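Jemville Housing Advice Service
Guidance for residents: How to clear a slow kitchen sink

A kitchen sink that drains slowly can usually be put right by the resident without calling a plumber. The steps below apply to all homes managed by the Service in Jemville and Fokwood, and to most other homes with a standard bottle trap or U-bend beneath the sink. Residents should read the whole page before starting.

Before you begin

Establish whether the problem is confined to the kitchen. Run the bathroom basin for a minute and flush the toilet once. If either is slow to clear, or if water rises in the shower tray, the blockage is likely to be in the shared drain. In that case do not attempt the work described here. Report it to the repairs desk, which received 3,533 calls last year, of which 281 concerned shared drains.

Residents who have used a chemical drain cleaner must not open the trap. The liquid held in it may burn the skin and eyes. Tell the repairs desk which product was used and wait for an operative.

What you will need

A bucket or washing-up bowl that fits beneath the trap
Rubber gloves
A cup plunger
An old cloth and an old toothbrush
A torch
Bicarbonate of soda and white vinegar (optional)

Step 1: Clear the waste opening

Remove any loose strainer and clean it with the toothbrush. Shine the torch into the opening and lift out whatever can be reached by hand. Do not push food waste further down with a knife or skewer, as this tends to pack it into the bend.

Bale out standing water until a shallow depth remains. Where cooking fat is the likely cause, pour in a kettle of hot water that has been left to stand for five minutes. Boiling water should not be used, as it can soften plastic pipework and loosen the joints.

Step 2: Use the plunger

The plunger works by pressure, and the pressure is lost if air can escape. Press a wet cloth firmly into the overflow, if there is one. Where the sink has two bowls, both normally drain into the same pipe, and the second waste must be closed with its plug or with a wet cloth held down by another person.
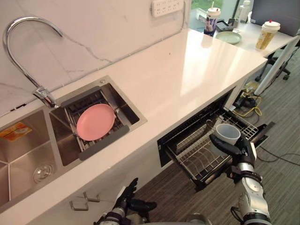 Kitchen sink with a larger and a smaller bowl.

Place the cup over the waste so that the water covers its rim. Push down and pull up steadily, keeping the seal, and then lift the plunger away sharply. Repeat as necessary. On a sink with two bowls, work on the slower side first and then change over.

If the water now runs freely, flush the pipe with hot tap water and proceed to Step 5.

Step 3: Try a mild cleaner

Residents may wish to try bicarbonate of soda before opening the trap. Spoon a small cupful into the waste, add the same amount of white vinegar and put the plug in loosely. Leave it for half an hour and rinse with hot tap water. This method helps with grease and smells. It will not move a solid object.

Step 4: Open and clean the trap

Empty the cupboard and put the bucket directly beneath the trap. Do not run the tap while the trap is off.

A bottle trap has a lower section that unscrews by hand, anticlockwise when viewed from below. A U-bend has a large plastic nut at each end. Support the pipe with one hand while loosening the nuts with the other. If a nut will not turn, wrap it in the cloth and grip it again. Wrenches crack plastic nuts and should be avoided.

Tip the contents into the bucket and scrub the inside of the trap with the toothbrush. Note the position of each rubber washer and check it for splits. Replacement washers may be collected from the Fokwood office. Empty the bucket into the toilet, having first removed solid matter to the household bin.

Refit the washers and tighten the nuts by hand. Run the cold tap gently and feel around each joint with a dry finger. A slight weep can generally be stopped by a further quarter turn.

Step 5: Keep the drain clear

Let fat cool and scrape it into the bin. Wipe greasy pans with kitchen paper before washing them. Coffee grounds, rice and flour should not go down the sink. A weekly flush with hot tap water is recommended, particularly in flats with long pipe runs.

When to call us

Contact the repairs desk if the sink is still slow after Step 4, if a joint continues to leak, or if any pipe is cracked. Place a bowl under the leak and stop using the sink. Tenants will not be charged for an operative's visit where these steps have been followed with reasonable care.

Guidance prepared by Vaida Kļaviņa, Repairs and Maintenance. Last reviewed Wed 1 August.

Comments

Gopinath Achari
Blocking the second bowl made all the difference. I had been plunging one side and getting a faceful from the other.

Rakiya Amadi
Does this apply if there is a dishwasher joined to the trap? Ours is.

Vaida Kļaviņa
Yes, but please switch the dishwasher off first and clamp its waste hose before using the plunger. Some water will come out of the hose if it is disconnected.

Yakubu Balogun
The washer I was given in Fokwood was too small. Take the old one with you.

Contact the repairs desk | Copyright Jemville Housing Advice Service | Back to top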